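Plernent bench notebook – kitchen cell, Jitthorpe
16 October 2024

Weekly upkeep on the arm in the kitchen cell, plus the cable job left over from the Huỳnh table move.

Starting state

Cell was up when I came in. Ran the self check from the pendant, no faults in the log. Backed up the settings to the shared drive before touching anything. The log is set to roll over at 1,000 lines and the old entries had been dropped again, so I raised the limit and saved a copy by hand. Left the kitchen props out on the table for the reach checks.

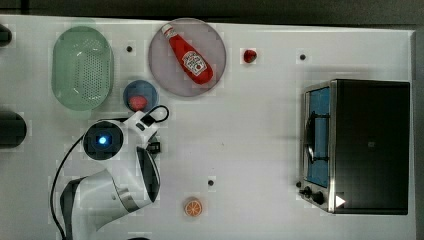
The gripper cable is the main worry. It needs enough slack at the wrist for a full turn but not so much that it catches a bowl rim or drags over the plate. I moved the upper tie 16 mm back toward the elbow and left the lower one alone. Jogged the wrist both ways at low speed and listened for rubbing. Nothing at the wrist. A faint tick at the far end of travel that I want to hear again with the covers off – could be the tie head.

Wiped down the fingers and checked the finger screws with the small driver. One took a little under a quarter turn, the rest were tight.
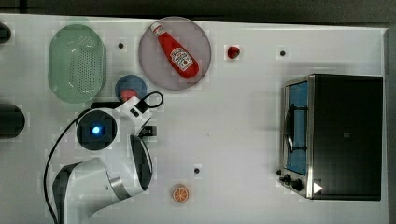
Redid the table height next. Touched off at 5 points and the far corner came out low, same as last month. Shimmed the leg, touched off again, and saved the new plane under the Ultar profile. The old plane is still there with "prev" on the end of the name. Please don't delete it yet.

Grip force had been left on the high setting. Put it back to the low one, which is what we want for the small props. Open and close cycles set to 200 for the overnight wear test. 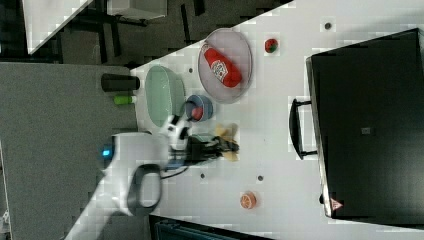 Still to do

– Covers off, find the tick at the end of wrist travel.
– Order spare finger pads, the drawer is down to one pair.
– Put a label on the shimmed leg so it stays put at the next move.
– Check the upper tie after the overnight run.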